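Teaching by Hand, Teaching from the Console
Speaker notes, long version (40 minutes plus questions)

Slide 1. Title

Wait for the doors to close. Say which group I am from and that the work was done over two years at the Edel lab, on the Zunberg bench. Slides go up on the lab page afterward, so people can put their phones down.

Ask for hands: who has ever moved a robot arm by holding it? Who has ever driven one from a console? Usually more hands for the first. If it is the other way round, cut slide 4 short.

Slide 2. What the talk covers

Two ways of showing a robot a task. In the first, a person takes hold of the arm and moves it through the motion. In the second, a person sits somewhere else and drives the arm through a pair of hand controllers. We have used both, on the same bench, for the same family of tasks. I will say what each one was good for, what the recordings looked like, and what I would set up differently if I started again.

I am not going to talk about learning methods much. There is one slide on it near the end. Most of our trouble came before any training was run.

Slide 3. The task

Suturing on a practice pad. One straight cut, simple interrupted stitches. Needle in, needle out, pull the thread through, tie, trim, move along the cut and do it again.

Why this task: it takes two arms, it has a soft surface that moves when you touch it, and it has thread. Thread is the hard part. A rigid part stays where you left it. Thread goes slack, loops over an instrument, and sticks to the surface. People who have only worked with blocks and pegs tend to nod at this point and then be surprised later, so say it slowly.

Also mention that nothing in this work involved patients. Practice pads only, and the results should be heard that way.

Slide 4. Teaching by hand

Play the first clip. It has no sound.

The operator stands next to the arm, presses the enable button, and the motors only hold up the arm's own weight. From there it can be pushed anywhere. Joint angles are recorded the whole time. New people can do it within 10 minutes, and they like it. It feels direct. If your task is one arm moving a rigid object from one place to another, I would still start here.

Problems we had:

The operator's hands and forearms are in the camera view. The robot will not have those in view when it runs by itself, so the pictures in the recording do not match the pictures it will see later.

Two arms need two hands, one per arm, and each arm also needs its jaws opened and closed. We tried a foot pedal for the jaws. It worked for one arm. With two pedals people mixed up left and right, and so did I.

Small motions are poor. You are pushing a heavy thing to make a tiny thing move at the far end. The stitches made this way were wide and uneven.

The force in the recording is the person's force plus the arm's force, and we could not pull them apart.

We stopped using it for the full task after the first summer. We kept it for setting start positions, and it is still the fastest way to do that.

Slide 5. Teaching from the console

The operator sits at the console with a stereo viewer and two hand controllers. A clutch pedal disconnects the controllers so that the hands can be brought back to a comfortable place. Motion is scaled down, so a large hand movement gives a small instrument movement. The operator sees only what the camera sees.

That last point matters more than I thought when we began. If the person can do the task using only that view, then the information needed is in the view. If the person has to lean over and look at the bench directly, the robot is going to be missing something too. We made it a rule that the operator does not look up from the viewer during a recording. If they look up, the recording is marked. 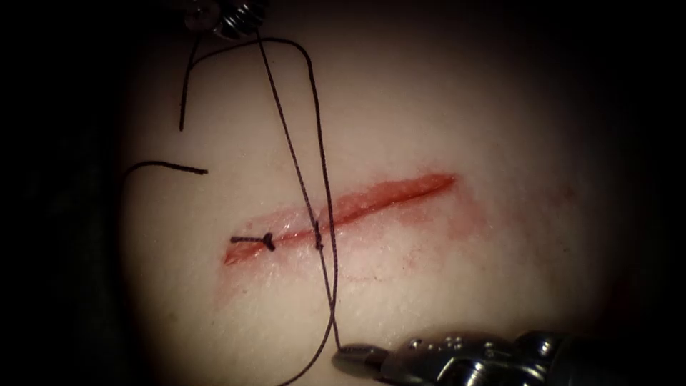
So when we say one demonstration, we mean one stitch: from the needle being picked up to the tails being trimmed. We did try recording an entire closure as a single file. The files were long, one bad knot spoiled the whole thing, and operators got tense toward the end. With one stitch per file, a mistake costs you one stitch.

Pause here for questions on the setup. There is usually one about delay. Answer: the console and the arms were in the same room on a wired connection, and we did not study delay.

Slide 6. How a session runs

Keep this brief unless the room is mostly people who run labs.

Fresh pad, clamped at the corners. Cut made by hand with a blade and a straightedge. Lights set before the camera is set, then neither one is touched. Instruments homed. One warm-up stitch, not recorded. Then recording until the operator says stop or the session hour is up.

An operator who is tired makes longer pulls and worse knots, and does not notice it. We went from two-hour sessions to one hour. The total number of usable stitches per week went up.

Slide 7. The recordings

Table on the slide. Read out only the totals.

We recorded 3,888 attempts from the console. After review, 776 were set aside. The largest group of those was thread trouble: a loop caught on an instrument, or the thread pulled all the way out. Second was dropped needles. Third was our own fault, where the recording was started late or stopped early.

We did not throw the 776 away. They are kept in a separate folder with a reason written for each. Some are very useful. An operator who catches a loop on the jaw and then works it free has shown the robot how to get out of that trouble, and that almost never appears in a clean recording. If I could change one thing about the first year, I would have labeled recoveries from the start. We went back and labeled 600 of them by eye, and it was slow, dull work.

Slide 8. Operators differ

Two short clips side by side. Same step, two people. Let both play through twice before saying anything.

One pulls the thread through in a single long draw. The other uses several short pulls, passing the thread from one instrument to the other. Both give a good stitch. If you mix them without any label, the trained system starts a long draw and changes its mind halfway. The arm stops, or it drifts.

We tried three fixes. Telling everyone to use the same method helped, but people slid back to their own habits inside a week. Adding an operator label helped more. Splitting the pull into its own step with its own examples helped most, and we still do it that way.

Someone may ask whether experts make better teachers. In our data, the most skilled operators were fast and changed their approach to suit each stitch. That makes fine stitches and uneven examples. Operators in the middle, practiced but still careful, gave us the easiest recordings to learn from. This is one bench and a small group, so do not claim more than that.

Slide 9. Thread and the camera

Several people asked about this after the last version of the talk, so it gets its own slide.

Dark thread shows up well against a pale surface. It does not show up well against shadow. Our lamp gives a bright circle and the light drops off quickly outside it, so a tail that wanders to the side can be lost. Shiny instruments make it worse, with small bright spots that move as the wrist turns.

Old tails are another problem. A cut piece of thread lying on the pad looks very much like the working thread. Early on, the system would reach for a scrap. There are two choices. Clean the pad between stitches, and the system never learns to deal with scraps. Or leave some in, and accept that it needs more examples. We do a mix and write down which is which.

Depth is the third item. A strand above the surface and a strand lying on it can look the same from one camera. With the stereo pair it is better, but not solved.

Slide 10. Software

Recording tool is Flomik. It puts the two video streams, the joint data and the pedal states on one clock. Before that we used three separate programs and lined up the files afterward, and I do not recommend it. We found an offset in one batch that had been there for a month.

Review tool is Sarmiento. It plays a recording with the pedal states drawn underneath. A reviewer marks good, bad or recovery, and types a reason. Takes less time per stitch than making one.

Mention that the clutch must be recorded. While the clutch is down, the hands move and the arm does not. If you train on hand motion without knowing that, you are training on nonsense.

Slide 11. The one learning slide

Imitation from the console recordings, split into steps: pick up, insert, pull, tie, trim. Each step is trained separately, and a simple check decides when to move to the next.

Insert and pull work on most tries on a fresh pad. Tie works less often, and nearly every failure is in the first wrap. Trim is fine. Pick up depends heavily on how the needle is lying. Point to the chart and leave it there while people read it.

If time is short, skip to slide 13.

Slide 12. Correcting while it runs

The system runs, the operator sits at the console with hands off, and takes over with the pedal when it goes wrong. The takeover gets recorded. Then those pieces go into the next round of training.

An hour of this helped the tie step more than an hour of new full demonstrations. It is tiring in another way, though. The operator is watching and waiting, and takes over too early when bored and too late when distracted. We swap people at the half hour.

Make the handover smooth. The controllers have to be matched to the instrument position before control passes, or the arm jumps. Ours jumped once and tore the pad. After that we added a hold: the arm freezes, the operator lines up, then presses again.

Slide 13. What I would do at the start

Read these out, they are on the slide in the same words.

Pick the camera position first and do the task yourself through that camera for a full day.
Record the pedals.
One stitch, one file.
Write down why a recording is bad on the day it is made.
Keep recoveries.
Start with two operators and add more later.
Use hand guiding for start positions.

Slide 14. Open questions

How to show a robot how hard to pull. Our console gives no force back to the hands, so operators judge tension by watching the surface pucker. The robot has to learn it the same way, and we do not know yet how far that goes.

How much of this carries over to a curved cut, or to a different thread. We have started on thread. Early runs in September, too few to show.

Leave this slide up for questions. The spare slides after it have the pad supplier's sheet, the clutch timing plot and the full list of reasons for the recordings we set aside.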